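How to Record a Delegated Task in the Home Care Chart

Applies to: registered nurses and licensed practical nurses using the Deltora charting system
Last reviewed: 9 July 2021

Purpose

Use this procedure when a registered nurse delegates a task to an unlicensed aide in a client's home. It covers the entry made at the time of delegation, the follow-up entry, and the steps for ending the delegation. It does not cover medication given by injection, which is handled under the Sulard Home Care medication procedure.

Before you start

You need the following open or at hand:

The client's current plan of care
The aide's skills record
The delegation form (Form 18)
Your own Deltora login. Do not chart under another nurse's login, even if the session is already open on a shared tablet.

Check that the plan of care has been reviewed in the past 30 days. If it has not, complete the review first. Deltora will let you save a delegation against an expired plan, but the entry will be returned to you at the next chart audit.

Step 1. Confirm that the task can be delegated

Open the client record and select Tasks, then Delegation. Find the task in the list. Tasks marked R stay with the registered nurse. Tasks marked D may be delegated if the client's condition is stable and the outcome of the task is predictable.

A task that calls for nursing judgment while it is being carried out is not suitable, whatever its code. Helping a client with a shower is usually suitable. Deciding whether a new skin change needs treatment is not.

If the task does not appear in the list, stop and call the clinical supervisor. Do not enter it as "Other."

Step 2. Check the aide's skills record

The skills record shows the date each task was last observed and the initials of the nurse who observed it. A blank line means the task has not been observed. Training completed at another agency may be noted in the comments, but it does not replace an observation at this one.

Observe the aide performing the task on the client named in the delegation. Competence with one client does not carry over to another. Clients at the Unlow and Ifans residences are charted separately, and so are their delegations.

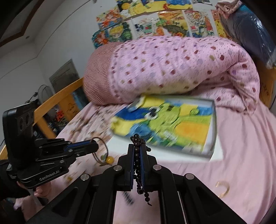
Step 3. Complete Form 18

Enter the task in plain words. Write "apply compression stockings, both legs, before client gets out of bed" and not "stockings a.m."

State what the aide must report, to whom, and how soon. Use measurable limits where they exist. "Report if the client seems unwell" is too vague to act on.

Enter a start date and a review date. The review date may not be later than the end date of the plan of care.

Both you and the aide sign. The client or the client's representative initials the box at the foot of page 2.

Step 4. Make the chart entry

Select New Note, then Delegation. The note type matters: a general note will not link to the form. Record the assessment that supports the delegation, the instruction given, the aide's return demonstration, and the form number. Save and lock the note before leaving the home.

If there is no signal, write the note on paper and enter it as a late entry the same day, with the actual time of the visit in the first line.

Step 5. Follow up and close

Review the delegated task at each supervisory visit and chart the result. To end a delegation, open the original note, select Withdraw, and enter the reason. Tell the aide directly. The system does not send an alert to aides when a delegation is withdrawn.

Error messages

Error 191: The review date falls outside the plan of care. Correct the date on the form and save again.

"Record in use": Another user has the client record open. Wait, then reload the page. Do not open a second note.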